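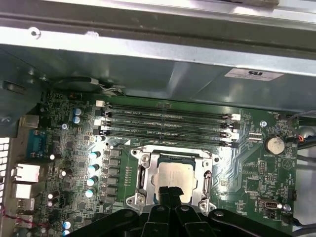
I have been comparing two grippers on the same arm for most of the spring, and I finally have enough notes to write something useful about them. The task I keep coming back to is working inside an old desktop workstation, because a PC board is a wonderful torture test for a small gripper. Everything on it is close to something else. With the fingers reaching in over the processor you have the memory slots on one side, a row of capacitors and chokes crowding the left of the socket, and a sheet metal ledge up past the slots that the arm has to clear before it can do anything at all. Miss by a little and you hit a latch. Miss by a little more and you are leaning on a capacitor, and I do not want to lean on a capacitor.

The two grippers are the Geltbridge parallel unit, which I bought used, and the Keskin, which I bought new after selling a 3D printer I had stopped using. Both are electric, both bolt to the same wrist plate once you drill it out a bit, and both talk to the controller over the same serial line. That last part made the whole comparison possible. I can swap one for the other, change two lines in the config file, and be running again before my coffee is cold.

Let me start with the Geltbridge, since I used it first and I am fond of it. It is a chunky thing. The body is wide, the fingers are wide, and it closes with a very confident little thump. For picking up blocks, screwdrivers, drive cages and power supply covers it is terrific. I ran it on a shelf of random parts for a whole evening and I don't remember it dropping anything that I had taught it properly. It opens to 82 mm, so you can grab a hard drive across the short side without any special fingers, and I loved that.

Then I tried memory modules and the fun stopped. A DIMM sitting in its slot doesn't give you much to hold. You want to come straight down, pinch it near both ends or dead center, and pull up evenly, and the latches have to be open first. The Geltbridge fingers are so thick that with a module in the next slot over there is just no room. I filed down a spare set of tips, which helped, but then the tips flexed and the module came up crooked. I could pull one from an otherwise empty bank, and that was as far as I got.

The Keskin is the opposite kind of machine. The fingers are narrow and the body tapers toward the front, so you can get down between things and still see what you are doing with the wrist camera. The first time I sent it into the case I was holding my breath the whole way down! It went past the ledge, past the cable that runs along it, and stopped over the socket right where I had asked it to. I moved it back up and did it again just to enjoy it.

It gives up some things for that. The stroke is short, so forget about grabbing a hard drive. The grip force setting is fussy at the low end, too. There are 5 levels in the menu and the bottom 2 feel the same to me, while the jump from the second to the third is large enough to leave a mark on a foam block. I ended up living on level 2 for memory and level 3 for anything metal. If anyone from Keskin ever reads this, I would trade a lot for a finer scale down there.

A few words about the camera, as it matters more than I expected when I started. I had it on a tripod at first, looking down into the case from the side. That was fine until the arm went in, and then all I could see was arm. Moving it to the wrist fixed that and gave me a new problem: the finger is always in the picture, and at the bottom of a move it covers part of whatever you are about to touch. My way around it is to take a still higher up, find the target there, and make the last part of the move blind. It sounds worse than it is. The arm repeats well, and the case is clamped to the bench, so what was true at the high position is still true at the low one.

What helps a lot is having things nearby to check against. I started out trying to find the memory slots by their edges, and the software kept getting confused, four long dark shapes side by side and it would happily lock on to the wrong one. So now I look for the coin battery first. It is round, it is shiny, and there is only one on the board. From there I find a corner of the metal bracket around the processor, and with those two I know how the board is turned and how far away I am. The slots come from measurements after that. It has been rock solid in normal room light. Under my bench lamp it falls apart, because the processor lid throws a glare that washes out half the bracket. I turn the lamp to the wall when I run it and use whatever bounces back.

I also want to talk about the controller, because I changed that halfway through and had to redo a lot of work. The old setup was a small board running somebody's hobby firmware, with me poking at it from a laptop. It worked, and I learned a ton from it, but there was a stutter at the end of slow moves that I never got rid of. On a big open table you would never care. Over a socket you care a great deal. I moved to a Drastport controller in April of last year for a different project and it sat in a drawer for months after that, which is a shame, as it turned out to be exactly what this arm wanted. The slow moves are smooth all the way down. It also has a proper force limit on each joint, so if the finger meets something solid the arm gives up and backs off a little.

I tested that on a dead board before I trusted it, and I would suggest you do the same. I drove the Keskin straight down onto bare circuit board at my usual approach speed and let the limit catch it. No scratch that I could find. With the Geltbridge the same test left a small dent in the green coating, I think because there is simply more weight behind the fingers and the arm needs longer to stop. I have the limit set lower for that one now.

Cables are still the thing I do not have a good answer for. A board stays put and a cable does not, and any bundle hanging over the edge of the board will be somewhere else the next time you open the case. I tried having the arm push them aside with the closed fingers. The Geltbridge is better at this, funny enough, because it has that wide flat front, like a little snow plow. The Keskin tends to slide in between two wires and then take one along for the ride. For now I move the cables by hand before I start, and I would love to hear how other people deal with it.

Swapping grippers got easier once I stopped using the long screws that came with the wrist plate. I cut them down and added a locating pin, so the gripper goes back in nearly the same spot every time. Nearly is the word. I still run a quick touch-off on a steel block after each swap, and the number usually moves a hair. It takes a minute and it has saved me from at least one bad evening.

Since someone will ask, I did look at the Turnusitz soft fingers as well. I borrowed a set and had them on the arm for one weekend, so take this lightly. They are lovely on fruit, foam and plastic bottles, and they made me laugh out loud the first time they wrapped around a tennis ball. Inside a computer they were hopeless for me. They bulge sideways as they close, and sideways is the one direction where there isn't any room. I would like to try them again on the cable problem, though. Something squishy that can gather up a bundle and hold it out of the way while a second arm does the work... that would need a second arm, and I have been told by my bank account that I am not getting one.

So the Keskin stays on the arm for board work and the Geltbridge comes out for everything bigger, like drives, covers and moving the case parts around. I am using both far more than I thought I would, and the drilled-out wrist plate has been the best hour of work in the whole project.

Next up I want to get a full memory pull and reseat going without my hands near the case, including opening the latches. Opening them is easy enough with one closed finger pushing down and out. Closing them again is supposed to happen by itself when the module goes in, and getting an even push across the full length with such narrow fingers is going to be the hard part. I have a printed adapter drawn up, a sort of wide flat shoe that clips over both fingertips, and the first one is on the printer at a friend's place right now. The first version will be too tight, they always are, and I will sand it until it fits.

If you want the config files for either gripper, leave a comment and I will clean them up and post them. They are full of notes to myself at the moment, and some of those notes are rude.

Posted 3/20/20 in Robots, Workbench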